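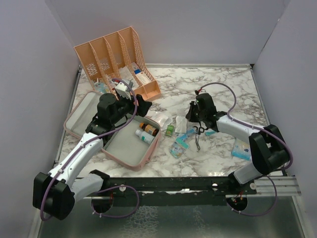 Should a television drama still run to more than twenty episodes a year? For most superhero shows I think it should, provided the writers are allowed to waste some of them.

I know that is an odd way to put the case. The usual complaint about the long network season is that it is padded, and I have made that complaint myself, often in the weeks before Christmas when a series has clearly run out of story and is waiting for its break. A villain turns up on a Thursday, robs a bank with some sort of weather machine, and is locked up before the adverts for next week. The main plot gets two minutes at the end. You could skip the whole thing and miss nothing except a look exchanged in a corridor.

The short season was supposed to fix this. Eight or ten episodes, one story, no filler. I watched Drulldale when it came back in its shorter form last winter, having followed it through all its long years, and I expected to like it more. The effects were better. The fights were shot outdoors in proper daylight. Every episode ended with a reason to watch the next one. By the fourth I was bored, and it took me most of the spring to work out why.

What had gone was the time people spent together when very little was at stake. In the old Drulldale the team ate takeaway in the control room. They argued about whose turn it was to drive. There was an episode set almost entirely during a power cut, made, I would guess, because the money had been spent on the week before, and it did nothing for the plot at all. It was also where the engineer told the pilot about her mother. When the pilot died a year later, that conversation was what made it hurt. The new version killed off a character in episode six whom we had met in episode three. The music told us it was sad.

A comic book series works in much the same way, and this is where I think the short seasons misread what they are adapting. Somebody who has bought a title every month for years has read plenty of issues that don't matter. They have read the one where the hero gets a cold. They have read the crossover tie-in that made no sense without three other books. The famous stories, the ones that get collected and reprinted and filmed, land as hard as they do partly on account of all that. A producer takes the famous story, throws out the rest, and then wonders why the betrayal by an old friend doesn't shock anybody. We met the old friend last week.

Avarcombe is the show people usually put up against this argument. It ran for three short seasons, it was very good, and it hardly had a loose scene in it. I agree that it was very good. But Avarcombe was a mystery. It asked one question at the start and answered it at the end, and a mystery can be as short as it likes. Its lead had powers, so it gets shelved with the rest, though you could have taken the powers out and lost very little. A show with a rotating set of villains and a base under a railway station is doing a different job. It is closer to a soap or a hospital drama. You go back for the company.

The weekly villain had its uses as well. I used to fast-forward through them, and on rewatching I have changed my mind. A small villain lets you see how the heroes behave when they are good at their work. In a short season there is one enemy and he has to keep winning until the last episode, so the heroes spend seven hours being outwitted, beaten up and lied to. By the end they look like amateurs. The old format let them win on most weeks, and a loss then felt like a loss. It also gave guest actors something to do. Some of the best performances the genre has had on television came from people who were in it for one episode, wearing a costume that didn't fit.

There are real problems with the long season and I don't want to wave them away. It is hard on the cast and harder on the crew. The people who make these shows work very long days for most of the year, and if a shorter run lets them see their families then my wish for a power cut episode doesn't count for much. The writing suffers too. Anyone who sat through the middle of Clameck's fourth year, with the time loop and the second time loop, knows what a tired writers' room looks like. Sixteen episodes might be a better number than twenty-two. I would take sixteen.

I would also accept a short season that was made cheaply. Part of the trouble is that each hour now costs so much that it has to justify itself. Nobody spends film money on two people waiting for a kettle. Yet the shows I remember best looked fairly poor. The city in Clameck was the same three streets, and the same warehouse was blown up so often that fans kept a list. It never bothered me. If the choice is between a convincing dragon and another dozen scenes in the kitchen, I would do without the dragon.

Then there is the gap. A long season came back every autumn. A short one comes back when it is ready, and that can mean two years or more. I had forgotten most of the names by the time Mac Carthaigh returned, and I had liked Mac Carthaigh a great deal. The recap at the start lasted longer than some of the scenes. Children who began watching it at primary school were choosing exam subjects by the time the second lot arrived. A habit can't survive that, and these programmes always depended on habit more than their makers cared to admit. You watched the weak ones because it was the right evening and the set was on.

The services say that viewers want it this way and that completion figures prove it. Perhaps they do. People finish a short season because it is short. I finished the new Drulldale myself, so I will be in the figures as a satisfied customer, and I have not thought about any of it since except to write this. I have watched the power cut episode again twice.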